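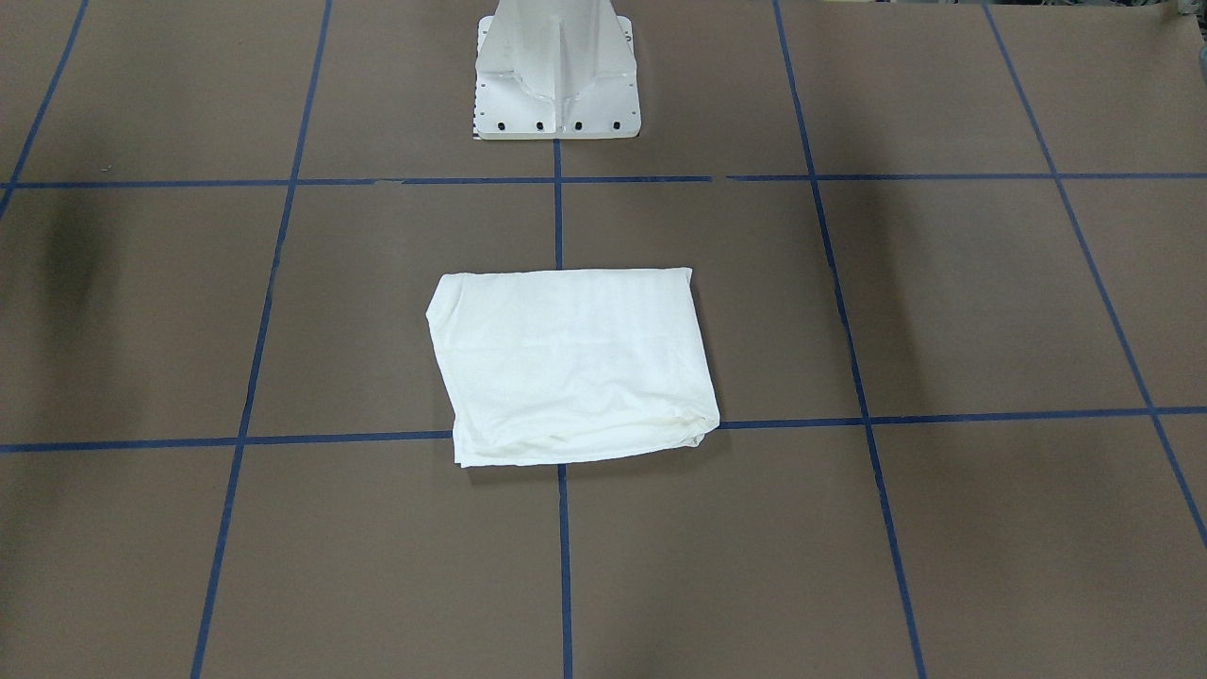 Figura 2. Superficie de trabajo dividida en celdas con cinta azul oscuro. Las juntas de la cinta presentan pequeñas interrupciones, visibles sobre todo en la línea horizontal superior.

3.2. La mesa y su cuadrícula

La literatura sobre el doblado doméstico de textiles dedica páginas generosas al paño y casi ninguna a lo que hay debajo. Se comprende: el paño cambia de forma, se arruga, se resiste, tiene carácter. La mesa se limita a estar. En el estudio Moltwood, sin embargo, la mayor parte de las discusiones entre codificadores no trató sobre el paño, sino sobre la mesa, y en particular sobre dónde terminaba una celda y dónde empezaba la siguiente.

La cuadrícula (Figura 2) se trazó a mano con cinta adhesiva de color azul oscuro sobre una superficie marrón y mate. Dos tiras corren a lo ancho y cinco la cruzan en el otro sentido. El protocolo de Brusudside, del que partimos, recomienda plantilla, escuadra y una segunda persona que verifique los ángulos. Nosotros dispusimos de la cinta. Como se aprecia en la figura, la línea horizontal superior quedó casi recta, con algunas juntas donde los trozos no llegan a tocarse; la inferior tiene una ligera inclinación que los autores han aprendido a considerar propia.

Conviene distinguir esa inclinación de la convergencia de las líneas hacia el fondo, que es efecto de la perspectiva y de la que declinamos toda responsabilidad. Las celdas próximas al borde inferior se ven mayores por la misma razón. Uno de los evaluadores externos del manuscrito nos preguntó si el tamaño desigual obedecía a una hipótesis sobre el campo visual. Agradecemos la confianza.

Para asignar posiciones se adoptó una regla sencilla: una esquina del paño pertenece a la celda en la que cae su punto extremo. Si el punto extremo cae sobre la cinta, pertenece a la celda más cercana al centro de la mesa. La regla se redactó en una tarde y sobrevivió intacta 13 ensayos. En el siguiente, una esquina quedó apoyada en el cruce de dos tiras, equidistante de todo, y hubo que añadir un párrafo al manual. El párrafo ocupa hoy más espacio que la regla.

Se codificaron 79 ensayos en total. Dos personas anotaron cada uno por separado, sin consultarse, y los desacuerdos se resolvieron en sesión conjunta. La línea vertical central, la que pasa por detrás del paño en la figura, fue la fuente más constante de litigio: un paño colocado en medio de la superficie oculta precisamente el tramo de cinta con el que debería compararse. Se optó por prolongar la línea de forma imaginaria entre sus partes visibles. Las dos codificadoras la prolongaban con idéntica seguridad y por lugares distintos, hasta que se les facilitó una regla de plástico.

El acabado de la superficie merece también una nota. Presenta un moteado leve, semejante al del cartón, con zonas más claras donde incide la luz y tonos más oscuros hacia los bordes. Bjarnason, en su manual de economía doméstica experimental, aconseja un fondo uniforme para evitar que las sombras se confundan con pliegues. Es un consejo excelente que leímos en junio, con la mesa ya preparada. En el manual de codificación se indicó, por tanto, que una mancha más oscura sobre el fondo no constituye un pliegue salvo que el paño participe en ella.

Por último, las interrupciones de la cinta. Mitsuko Yokoyama propuso repararlas antes de cada sesión; el equipo de Trulent, con el que compartíamos material, prefería dejarlas como estaban y usarlas como puntos de referencia. Se impuso la segunda postura, en parte por rigor y en parte porque el rollo se había acabado. Las juntas recibieron nombre en el cuaderno de anotación y resultaron más fáciles de localizar que varias de las celdas. La correspondencia entre esos nombres y las coordenadas se recoge en el apéndice, junto con el párrafo sobre los cruces.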